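Sat 7 December

Folding notes, bedroom, quilted coat day!

Started on the pink padded jacket, which I have been looking forward to all week. Jumpers are easy once you've done a few, and T-shirts I could do in my sleep, but a puffer has opinions. It fills with air the moment you turn your back on it and it slides off itself at every fold. Lovely thing though. Corduroy collar, ribbed cuffs, proper quilting all over.

The collar, and spread out on the bed, same jacket in both:

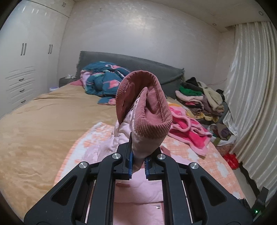
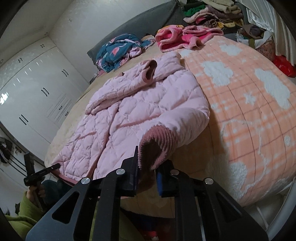
Does a padded jacket need to be zipped before you fold it?

Zip it if you have the time. A closed zip keeps the two fronts level, so the sleeves can come across the front without one side creeping under the other. An open jacket can still be folded, but lay one front over the other by a hand's width and press along the overlap before you touch the sleeves.

Right, the method as it stands, so Rin can try it on Monday without me hovering. (Sorry Rin, I will probably hover.)

Front up, collar away from you. Smooth from the middle outwards with flat hands. Sleeves across the body, one after the other, cuffs pointing down towards the hem. Then press from the hem up to the collar, slowly, leaning on it a bit, and you can hear the air going out through the stitching. I love that bit. Fold in thirds from the hem. Collar last, always, and folded down flat, or it props the whole bundle open like a book.

I had been doing the collar first and could not work out why my bundles kept springing. Parveen spotted it in one go when she came up with the tea. Corduroy is stiffer than the body of the coat, so if it goes in the middle it pushes back. Obvious now!

Surface matters more than I'd thought. A nylon-ish coat on a smooth sheet wanders all over the place, and on a fluffy blanket it stays put but you can't get a flat press because the blanket gives. Best result so far was half and half, with the hem end on the sheet. Want to try it with a towel underneath as well. Octavian says a folding board, but his folding board is a bit of the box the Setska shelves came in and it bends.

Sizes, for the shelf plan: the Drisbridge baskets are 30 cm across and the coat bundle goes in with a bit of squashing. Two to a basket would be pushing it. If we keep them on end, collar up, you can tell which coat it is without pulling everything out, and I think that settles the argument from last week in my favour.

Fleece: much simpler, does as it's told. Thirds, then half, and no pressing at all or it goes flat and sad. Anything thin and floaty I'm rolling from now on. Tried folding one and it had come undone by the time I'd reached the shelf.

Tall piles still a problem. The bottom ones never get worn. Nuria wants to go sideways with everything, shirts included, and I'm coming round to it.

To do
- towel test under the coat
- ask Atieno if she still has the wide basket
- same jacket again but zipped, and time it
- spring coats can wait till March

Tried the thirds fold on my own big winter coat before packing up. It made a bundle the size of a small dog and I was thrilled with it.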